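Vibration feet under a parts washer, worth it or not?
Shop Floor & Equipment > Noise and Vibration

kettlebrook
Posts: 212

Looking for input on isolating a small top-load parts washer from a suspended floor. The shop is on the second level of an old mill building, 4 inch slab over steel joists. The tenant below has complained twice about a hum during the drain and spin cycle. 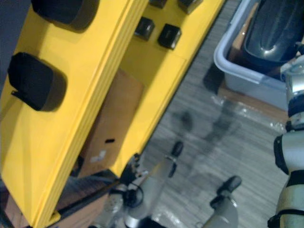 The machine is a Mengal 13, bought used. Loaded weight is within what the joists can take, so this is only a noise question. It currently sits on the hard plastic feet it came with. The hum is worst as the basket ramps up, drops off at full speed, then comes back for a few seconds as it slows down. I can feel it through my shoes on the far side of the room.

Options I have looked at:

Ribbed rubber pads, the stacked kind.
Molded rubber mounts with a threaded stud.
Open steel springs with a rubber cup.
A heavy base, then any of the above under the base.

Budget is not large. What would you try first?

torque_and_tea
Posts: 1,840

What you describe at ramp-up and ramp-down is the machine passing through a resonance. Full speed is above it, so it quiets down. Hard feet put that resonance fairly high. Softer mounts move it lower, where the basket has less energy in it and passes through faster.

Stacked ribbed pads are the cheap first step. They will help with the high end of the hum and do very little for the low end. I would skip to the stud mounts and pick them by deflection under load. Catalogs list a load range per mount. You want each mount near the upper part of its range. A mount rated for three times the load it carries is just another hard foot.

gravelpit
Posts: 97

Disagree on skipping the pads. I had a Pludidau bench washer on a wood floor and a double layer of ribbed pads took the complaint away completely. Cost me less than lunch. Try it before you spend real money.

torque_and_tea
Posts: 1,840

A wood floor with a bench unit is a different case. Lighter machine, higher spin speed, and wood damps better than slab on joist. I'm not saying pads never work. I'm saying the symptom he gives is low frequency, and a pad that compresses by a sixteenth of an inch can't isolate low frequency.

kettlebrook
Posts: 212

Some numbers. Nameplate says 4000 rpm on the motor, but there is a belt reduction and I don't have the basket speed. No tach here. Could I get it from the pulley sizes?

torque_and_tea
Posts: 1,840

Yes. Measure both pulleys where the belt actually rides, divide small by large, multiply by motor speed. Divide the result by 60 and you have the main frequency in cycles per second. Then pick mounts that put the natural frequency at a third of that or lower. Static deflection sets the natural frequency, so you can read it straight off the chart in the mount catalog.

Check the belt while you are in there. A belt with a set in it from sitting will thump once per belt turn and you can chase that for weeks thinking it's the floor.

nine_sixteenths
Posts: 566

Before any mounts, check balance and level. The older Mengals have a basket hub that wears on one side. Run it empty. If the hum is the same empty as loaded, the problem is in the machine and soft mounts will only let it walk around the room.

Also check that all 4 feet are carrying load. Slide a feeler gauge or a strip of paper under each one. A machine standing on three feet will rock on the fourth and put a knock into the slab on every turn.

kettlebrook
Posts: 212

Ran it empty on Sunday with the downstairs unit closed. Much quieter, though still audible at ramp-up. Paper test: the left rear foot was loose. Paper slid right through. Adjusted it and locked the nut. Better already, not gone.

gravelpit
Posts: 97

So, pads.

nine_sixteenths
Posts: 566

So, load distribution first. How are you filling the basket? Heavy castings on one side will undo everything else. Put the heavy parts low and opposite each other, small stuff on top.

dullbit
Posts: 31

Has anyone used the Nurnalance spring mounts? The chart looks good on paper, but they are open springs with no damping to speak of. My worry would be the ramp-down, when the basket lingers near resonance and the whole cabinet starts to swing.

torque_and_tea
Posts: 1,840

Correct worry. Undamped springs under a spin machine need either a snubber or a heavy base. With a base, the springs carry more mass, so the same imbalance moves it less. Poured concrete in a steel tray is the usual way. On a suspended floor, recheck the total weight before doing that.

Remember the hoses too. A stiff drain line clamped to the wall will carry vibration straight around your nice new mounts. Leave a loop of flexible hose and mount the clamp on rubber.

kettlebrook
Posts: 212

The drain line is rigid pipe up to the cabinet. Clamped to a joist hanger. I had not considered that at all.

nine_sixteenths
Posts: 566

There's half your hum.

kettlebrook
Posts: 212

Update. Replaced the last two feet of drain with flexible hose and moved the clamp. Pulleys measured, basket frequency worked out, ordered stud mounts from Trorkidau in the middle load range. Left the concrete base out for now. The tenant says it is down to where she only notices it with the radio off. Mounts go in next week.

gravelpit
Posts: 97

I still say pads would have covered the rest of it.

torque_and_tea
Posts: 1,840

When the mounts are in, recheck the lock nuts after a few cycles. Rubber takes a small set under load and the level will shift.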